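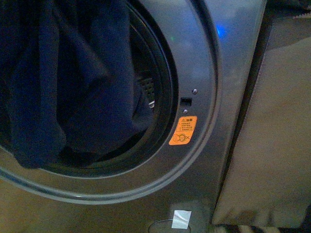 Section 7. Laundry: Unloading a Front-Loading Washer

Read this section before you let the arm anywhere near wet clothes. If you have come straight here from Section 3 (Picking Up a Cup), go back and do Section 5 first. A cup stays the shape it was when you reached for it. A bath towel does no such thing.

Pado will unload a front loader. It will also take 19 minutes over a load that you could empty in the time it takes to yawn. We print that figure because Zahira Simanjuntak, who ran the laundry trials, refused to sign off on the manual without it. Plan your evening accordingly.

7.1 Before you start

1. Check that the wash cycle is over and the door lock has released. Pado does not know how to wait for the click. It will pull on a locked door with great patience until its force limit trips.

2. Open the door all the way by hand. Door opening is in the menu under Trial Features, and we suggest leaving it there for now.

3. Set the basket beside the washer, within reach of the arm, with its rim lower than the bottom of the door opening.

4. Take hoses, cords, ropes and belts out of the arm's reach, or mark them as Keep Out in the app. To the fabric model, anything long and bendy is a sleeve.

5. Keep children and pets out of the room while the arm is moving. Check inside the drum yourself before each run.

CAUTION: Never start a washer with the arm inside the door ring. The arm and the washer do not talk to each other, and neither one will apologize.

7.2 Teaching the door ring

Pado needs to learn where your washer is. You do this once, and again every time the washer walks across the floor on a spin cycle.

1. In the app, choose Laundry, then New Washer.

2. Guide the arm by hand until the wrist camera can see the door latch slot. On many front loaders this is a small dark slot in the flat metal to one side of the opening. Tap Set Anchor.

3. Move the wrist slowly around the ring, keeping a hand's width away from the metal. The app draws a circle as you go. If it draws an egg, start over.

4. Tap Save. Give the washer a name if you like. Adi Pattinasarany on our test team used Boros for his, and the name has stuck to every washer in the building.

NOTE: Shiny rings confuse the depth sensor. Dim, even light works better than a bright lamp pointed at the door. If the app reports Ring Not Found in a well-lit room, turn a light off. Yes, we know how that sounds.

NOTE: Do not cover or peel off the washer's own warning sticker. The camera likes a patch of strong color near the latch, and you may want to read it one day.

7.3 The first run

1. Start with a small load: five or six pieces, no socks. Socks are covered in 7.6, which is short and rather sad.

2. Tap Unload. The arm looks into the drum, picks the highest piece of cloth it can see, and closes on it.

3. Stay close enough to reach the red stop button. The arm pulls straight back, pauses, then lifts. During the pause it is deciding whether it has hold of one thing or four.

4. If the arm comes out with everything at once, let it finish. Fighting it makes knots.

5. When the app shows Drum Clear, look in the drum. Dark cloth in a dark drum is the hardest case there is, and navy, black and deep gray pieces get left behind more than any others. So do thin things stuck flat to the metal. 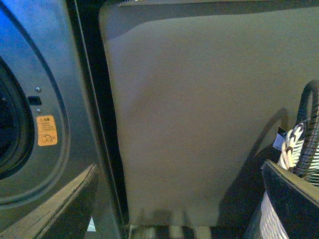 Can the robot do the whole laundry by itself yet?

It can do pieces of the job, with you nearby. Moving clothes from drum to basket works on most loads. Sorting, treating stains and folding still belong to you, and so does deciding whether that sweater should have gone in at all.

7.4 What the numbers say

Before release we logged 2137 single grasps on wet laundry. Of those, 1096 ended with exactly one piece of cloth in the basket. The rest ended with two pieces, no pieces, or a piece on the floor. Haziq Mandagi wanted to call this "better than half" on the box. It is better than half. It is not on the box.

7.5 Settings worth changing

Grip force. The factory setting suits cotton. Lower it for knits and for anything with lace. Raise it one step for soaked towels.

Lift height. Too low and sleeves drag over the rubber seal. Too high and they miss the basket. Raise it a little at a time.

Retry limit. Set to five at the factory. After five empty grabs Pado stops and sends you a message. You may turn the limit off. Wahyudi Majimbun did this in April, went out to dinner, and came home to 320 messages and a damp pillowcase still in the drum.

7.6 Socks

Remove socks by hand.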